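Jurnico Tischplatte Cordero, weiß

Artikelgruppe: Tischplatten und Arbeitsflächen
Serie: Cordero
Hersteller: Jurnico
Lieferung: Platte einzeln, ohne Gestell

Die Cordero ist eine weiße Tischplatte für Werkräume, Nähzimmer, Büros und Packplätze. Sie wird ohne Gestell verkauft und passt auf die Untergestelle der Serie Vurnero sowie auf die meisten handelsüblichen Böcke und Tischbeine mit Anschraubplatte. Der Kern besteht aus Spanplatte, die Oberfläche aus matt weißem Schichtstoff. Die Unterseite ist mit einem Gegenzug belegt, damit sich die Platte bei wechselnder Luftfeuchte nicht verzieht.

Die matte Oberfläche spiegelt auch unter Deckenleuchten wenig. Bleistift, Kreide und die meisten Klebereste lassen sich mit einem feuchten Tuch und etwas Spülmittel abnehmen. Filzstift sollte innerhalb weniger Minuten entfernt werden, später hilft meist nur noch Spiritus. 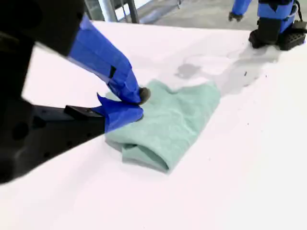 Welche Reinigungsmittel verträgt die Oberfläche?
Neutralreiniger, Spülmittel und Spiritus sind unbedenklich. Scheuermilch, Schmutzradierer und acetonhaltige Mittel machen die Fläche stellenweise glänzend, und das lässt sich nicht mehr rückgängig machen.

Kanten und Ecken

Alle vier Kanten sind mit ABS-Kante belegt und leicht gerundet. Die Ecken haben einen Radius von 15 mm. Wer die Platte kürzt, muss die Schnittkante neu verschließen, sonst quillt der Kern auf, sobald einmal ein Glas umfällt. Passende Kante liegt als Meterware im Zubehör, Farbe Weiß matt. Sie wird aufgebügelt oder mit Kontaktkleber befestigt. Bei Schnitten mit der Handkreissäge bitte von der Unterseite sägen und ein feines Blatt verwenden.

Stärke der Platte: 26 mm
Gestelle: Vurnero starr, Vurnero höhenverstellbar
Farbe: Weiß matt
Kante: ABS, Weiß matt

Unterseite und Montage

In der Unterseite sitzen sechs Gewindemuffen im Bohrbild der Vurnero-Gestelle. Die Schrauben dafür liegen dem Gestell bei, nicht der Platte. Für andere Gestelle werden Holzschrauben verwendet, höchstens 20 mm tief eingedreht. Vorbohren ist bei diesem Kern zu empfehlen. Die Muffen müssen nicht entfernt werden, wenn sie nicht gebraucht werden.

Platte zur Montage mit der Sichtseite nach unten auf eine Decke legen. Gestell aufsetzen, alle Schrauben lose eindrehen, ausrichten und erst dann festziehen. Kein Schlagschrauber. Zum Umdrehen sollte man zu zweit sein - die großen Längen sind schwer und die Ecken stoßen leicht an.

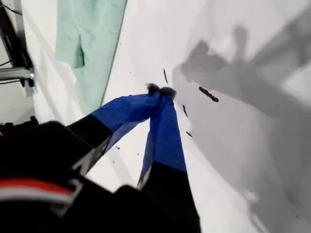

Kann man einen Schraubstock oder eine Klemmleuchte an der Platte befestigen?
Klemmleuchten und leichte Zwingen halten gut, am besten mit einer Zulage aus Holz oder Filz zwischen Klemme und Kante. Ein Schraubstock gehört auf eine Werkbank, für seitliche Kräfte dieser Art ist die Cordero nicht gebaut.

Belastung

Die Platte ist für flächige Lasten gedacht, also Papier, Stoffballen, Geräte mit breiten Füßen. Nähmaschinen laufen darauf ruhig, wenn das Gestell eben steht. Bei Längen über 160 cm empfehlen wir eine Mittelstrebe, vor allem wenn dauerhaft schwere Kartons in der Mitte stehen. Die Strebe gibt es als Zubehör zum Vurnero starr. Beim höhenverstellbaren Gestell ist sie bereits eingebaut.

Hitze verträgt der Schichtstoff nur kurz. Bügeleisen, Heißklebepistole und Lötkolben immer auf einer Unterlage abstellen. Auch Schneidarbeiten mit Rollschneider oder Cutter bitte nur auf einer Schneidematte, Schnitte im Schichtstoff bleiben sichtbar und nehmen Schmutz an.

Zubehör

Kante als Meterware, Weiß matt
Kabeldurchlass, rund, mit Deckel
Kabelwanne zum Unterschrauben
Mittelstrebe für Vurnero starr
Filzgleiter selbstklebend

Den Kabeldurchlass bohren wir auf Wunsch ein. Die Position bitte bei der Bestellung angeben, gemessen von der linken hinteren Ecke. Zur Kante müssen mindestens 6 cm frei bleiben. Platten mit Bohrung sind Anfertigungen und vom Umtausch ausgeschlossen.

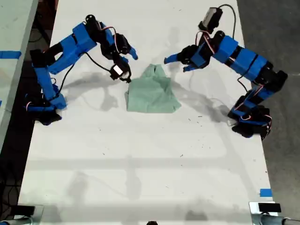

Lassen sich zwei Platten zu einer größeren Fläche verbinden?
Dafür gibt es Plattenverbinder, die von unten verschraubt werden. Jede Platte braucht trotzdem ein eigenes Gestell, und die Stoßfuge bleibt als feine Linie spürbar.

Lieferung und Lagerung

Versand ab Lager Lotcombe per Spedition, frei Bordsteinkante. Die Lieferung erfolgt liegend im Karton mit Kantenschutz. Beschädigungen am Karton bitte gleich auf dem Lieferschein vermerken. Vor der Montage die Platte einen Tag im Raum liegen lassen, nicht an die Wand lehnen. Wegen der Inventur im Lager verlassen im Oktober keine Anfertigungen das Haus, Standardlängen gehen normal raus.

Bestellnummer Cordero weiß: 2.061
Länge bei der Bestellung bitte dazuschreiben.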